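# The Mug Shelf Reckoning

I own too many mugs. I've known it for years, the way you know your tires are getting bald, and I dealt with it the same way, by not opening that particular cupboard all the way. Then in March I moved into the Curgate apartment, where the kitchen has exactly one shelf deep enough for anything with a handle, and the reckoning arrived in three cardboard boxes.

My friend Pirjo Rautiainen came over to help. Pirjo runs a little secondhand housewares shop called Skeltavik, and she is merciless about crockery (she once talked me out of a soup tureen I'd already paid for!). Her rule is simple: everything comes out, everything goes on the table, and you're not allowed to put anything back until you've had a drink out of it.

So that's what we did, over a long weekend and a frankly unwise amount of coffee. We worked in small batches, a few cups at a time, because if you line up the whole collection you just end up staring at it and ordering a pizza.

I came in with a plan, by the way. The plan was to keep the white ones. I'd read all those articles about calm kitchens and matching sets, and I had a vision of a quiet little row of identical cups, like a hotel breakfast room. Pirjo let me talk about this for quite a while. Then she put the colored ones together on the wood and told me to look at them for a minute before I said anything else.

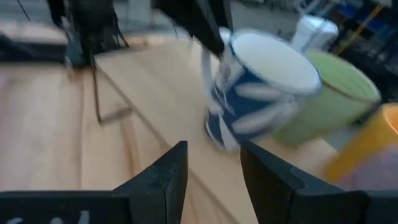
## The case for not matching

Well, that was the end of the hotel breakfast room. Dark navy with those big white petals, a light green one with lime inside, and then that orange-yellow, which on its own I'd always thought was a bit much. Against honey-colored wood they look like they came as a family. I'd had them for years at the back of three different cupboards and had never once seen them next to each other.

The navy one is the mug I'd save in a fire. The white inside means you can see exactly how strong your tea is, and I'm fussy about that. The petals are big and a little loose, and they make the whole thing look cheerful at an hour when I am not. It also has a white handle, a detail I'd somehow stopped noticing.

Green is for guests. I don't know why, it just is — everybody who comes over reaches for it. Pirjo says people pick the cup they think you'll miss least, and I've decided to ignore that.

And the orange-yellow one has been promoted to mornings. I called my aunt, Ludivine Mallet, who taught pottery for 23 years and has opinions on all of this, and she said a bright cup needs a plain drink. Black coffee, no foam, no cinnamon. She's right, it looks wonderful!

## What left

The slogan mugs went first. Then anything with a rim too thick to drink from nicely, which turned out to be a bigger category than I expected. Then a tall, skinny thing from my old job at Trastex that only ever held pens. I hesitated over one with a hairline crack, and Pirjo just held out the box until I gave in.

A cup my neighbor Morgan gave me got a pass on sentimental grounds, even though it holds maybe four sips. It lives at the end of the shelf and has sugar in it now.

## If you're doing your own

Use a table with some color and grain to it if you can, and do it in daylight. Group by how they look together and forget about where they came from. Try the handle with your actual hand, full, because an empty mug will lie to you. And don't wrap the rejects in newspaper straight away — leave the box open by the door for a few days. I took one back out. (Small, cream, good weight. No regrets.)

The shelf holds everything now with a little room at the left-hand side, and Pirjo has already mentioned that some nice stoneware is coming into the shop in April. I told her I was only going to look.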